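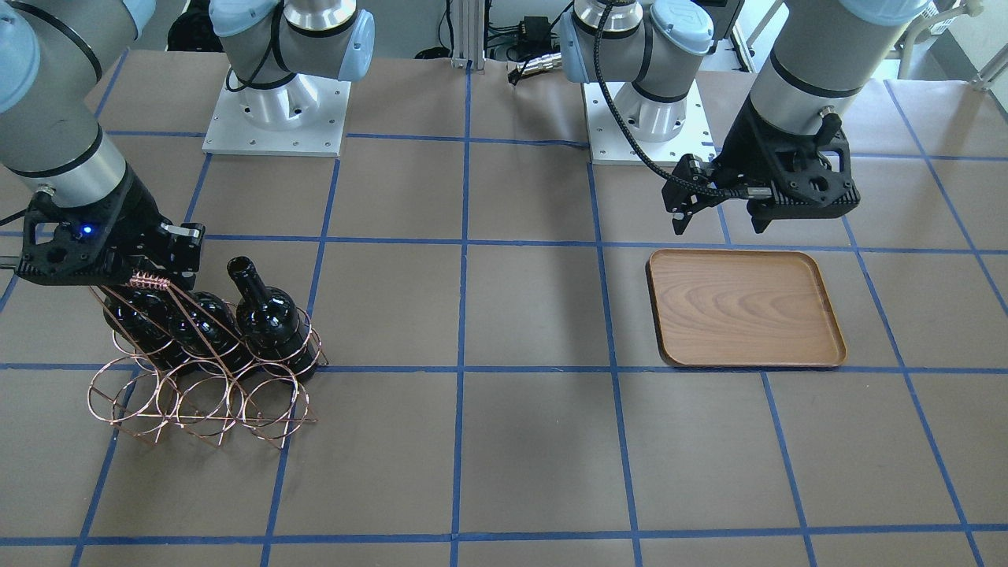 Do I need to have reviewed books before to apply?

Previous reviewing isn't required. We ask for one sample review of a science fiction or fantasy novel you have finished, and we choose from those.

Call for volunteer reviewers, Trunness Books

Trunness is an online review of science fiction, fantasy and historical fantasy, with a particular weakness for long novels. We are taking on four new reviewers to start in July. The positions are unpaid, but you keep the books, and you keep the copyright in whatever you write for us.

Our archive holds 2,851 reviews. Most of them are of single novels, with some anthologies and a small number of rereads of older titles. We'd like more rereads, more fiction in translation and more coverage of the middle volumes of series, which tend to get skipped by everyone once the first book has had its attention.

What reviewers do

Each reviewer chooses titles from a list sent out at the start of the month. If something you want isn't on it, ask, and we'll try the publisher or suggest a library copy. We expect one review a month from each person. A very long novel counts as two months' work. You can tell us when you claim it if you think it will take longer than that.

Reviews should be at least 400 words. There is no upper limit, although anything that runs to essay length will be passed to Itsuki Katayama, who edits the longer pieces and will probably want to talk to you about structure before it goes up. Say what the book is, what it sets out to do and how well you think it does it. Plot summary should stop before the halfway point of the story unless you have put a spoiler note at the top.

Negative reviews are fine. So are mixed ones. If you didn't finish a book you may still write about it, as long as you say where you stopped and why. We don't use star ratings or scores, and we don't show reviews to authors or publishers before they are published.

Who we are looking for

People who read regularly in the genre, or in one corner of it, and can write clearly about what they read. You don't have to like everything. One of our steadiest contributors, Subbarao Acharya, reads almost nothing but time travel novels and generation ship stories, and we have never asked him to change. At the moment we are short of people for:

Epic fantasy in several volumes
Translated science fiction, from any language
Alternate history
Novellas and small press titles
Humour and satire in the genre

Reviewers can live anywhere. Print copies can be mailed only to addresses in Canada, so if you are elsewhere you will need to be happy reading ebooks. You must be 18 or older. Second-language writers of English are welcome, and every piece is copy edited.

We can't take reviews of books by your friends, relatives, clients or employer. If you write fiction yourself, tell us who publishes it. It won't count against you, but we'll keep you away from that publisher's list. 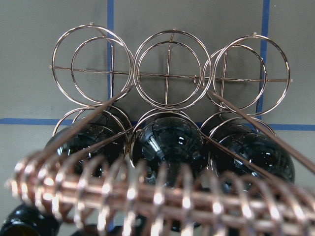 Wire wine rack in a rose-gold finish

The Clornano reread

One of the four places is set aside for somebody willing to join our group reread of the Clornano cycle. It runs to 26 volumes, of uneven quality, and we are reading them in order of publication. Natsumi Morikawa organizes the reread and writes the introduction to each instalment. The other participants add a few paragraphs apiece, usually in disagreement with her. You don't need to have read the earlier books, and a first-time reader would be useful – the rest of the group has known the ending for years and it shows.

If you take this place, the reread replaces your monthly review. Copies of the out-of-print volumes are lent from the Fukuda collection and have to be returned when you've finished with them. We cover the postage both ways.

Please mark your application "Clornano" if you would like to be considered for it. You will still be considered for the general places if it goes to someone else.

Editing and deadlines

Mitsuko Yokoyama edits all standard reviews. She'll send your piece back once with queries and changes marked, and you'll have a week to answer. After that it is scheduled, normally for a morning slot. New reviewers can expect heavier editing on the first two or three pieces.

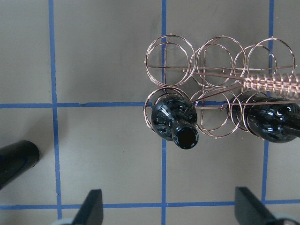 Missed deadlines happen and a short note is enough. What causes trouble is silence, particularly where a publisher has sent a print copy for a certain publication month. After two missed reviews with no word from you, we'll assume you have moved on and offer the place to somebody on the reserve list.

How to apply

Send one email to Clementina Sampaio, reviews editor, using the address on our contact page. Include:

A sample review of 400 words or more, pasted into the message
The last five novels you read, with a line on each
Any part of the genre you'd prefer not to cover
Your province or country, and whether you can read ebooks

The sample may be something you have already posted on your own site. Please don't send one written with a text generator. A CV isn't needed and won't be read.

Applications close at 5 p.m. Eastern on the last day of the month before the July start. Everyone who applies will get a reply. New reviewers will be invited to an online meeting with Clementina and Mitsuko, and will get the first book list shortly after it.

We also have a reader meet-up at the Hinunberg bookshop from time to time. Reviewers are welcome but don't have to attend.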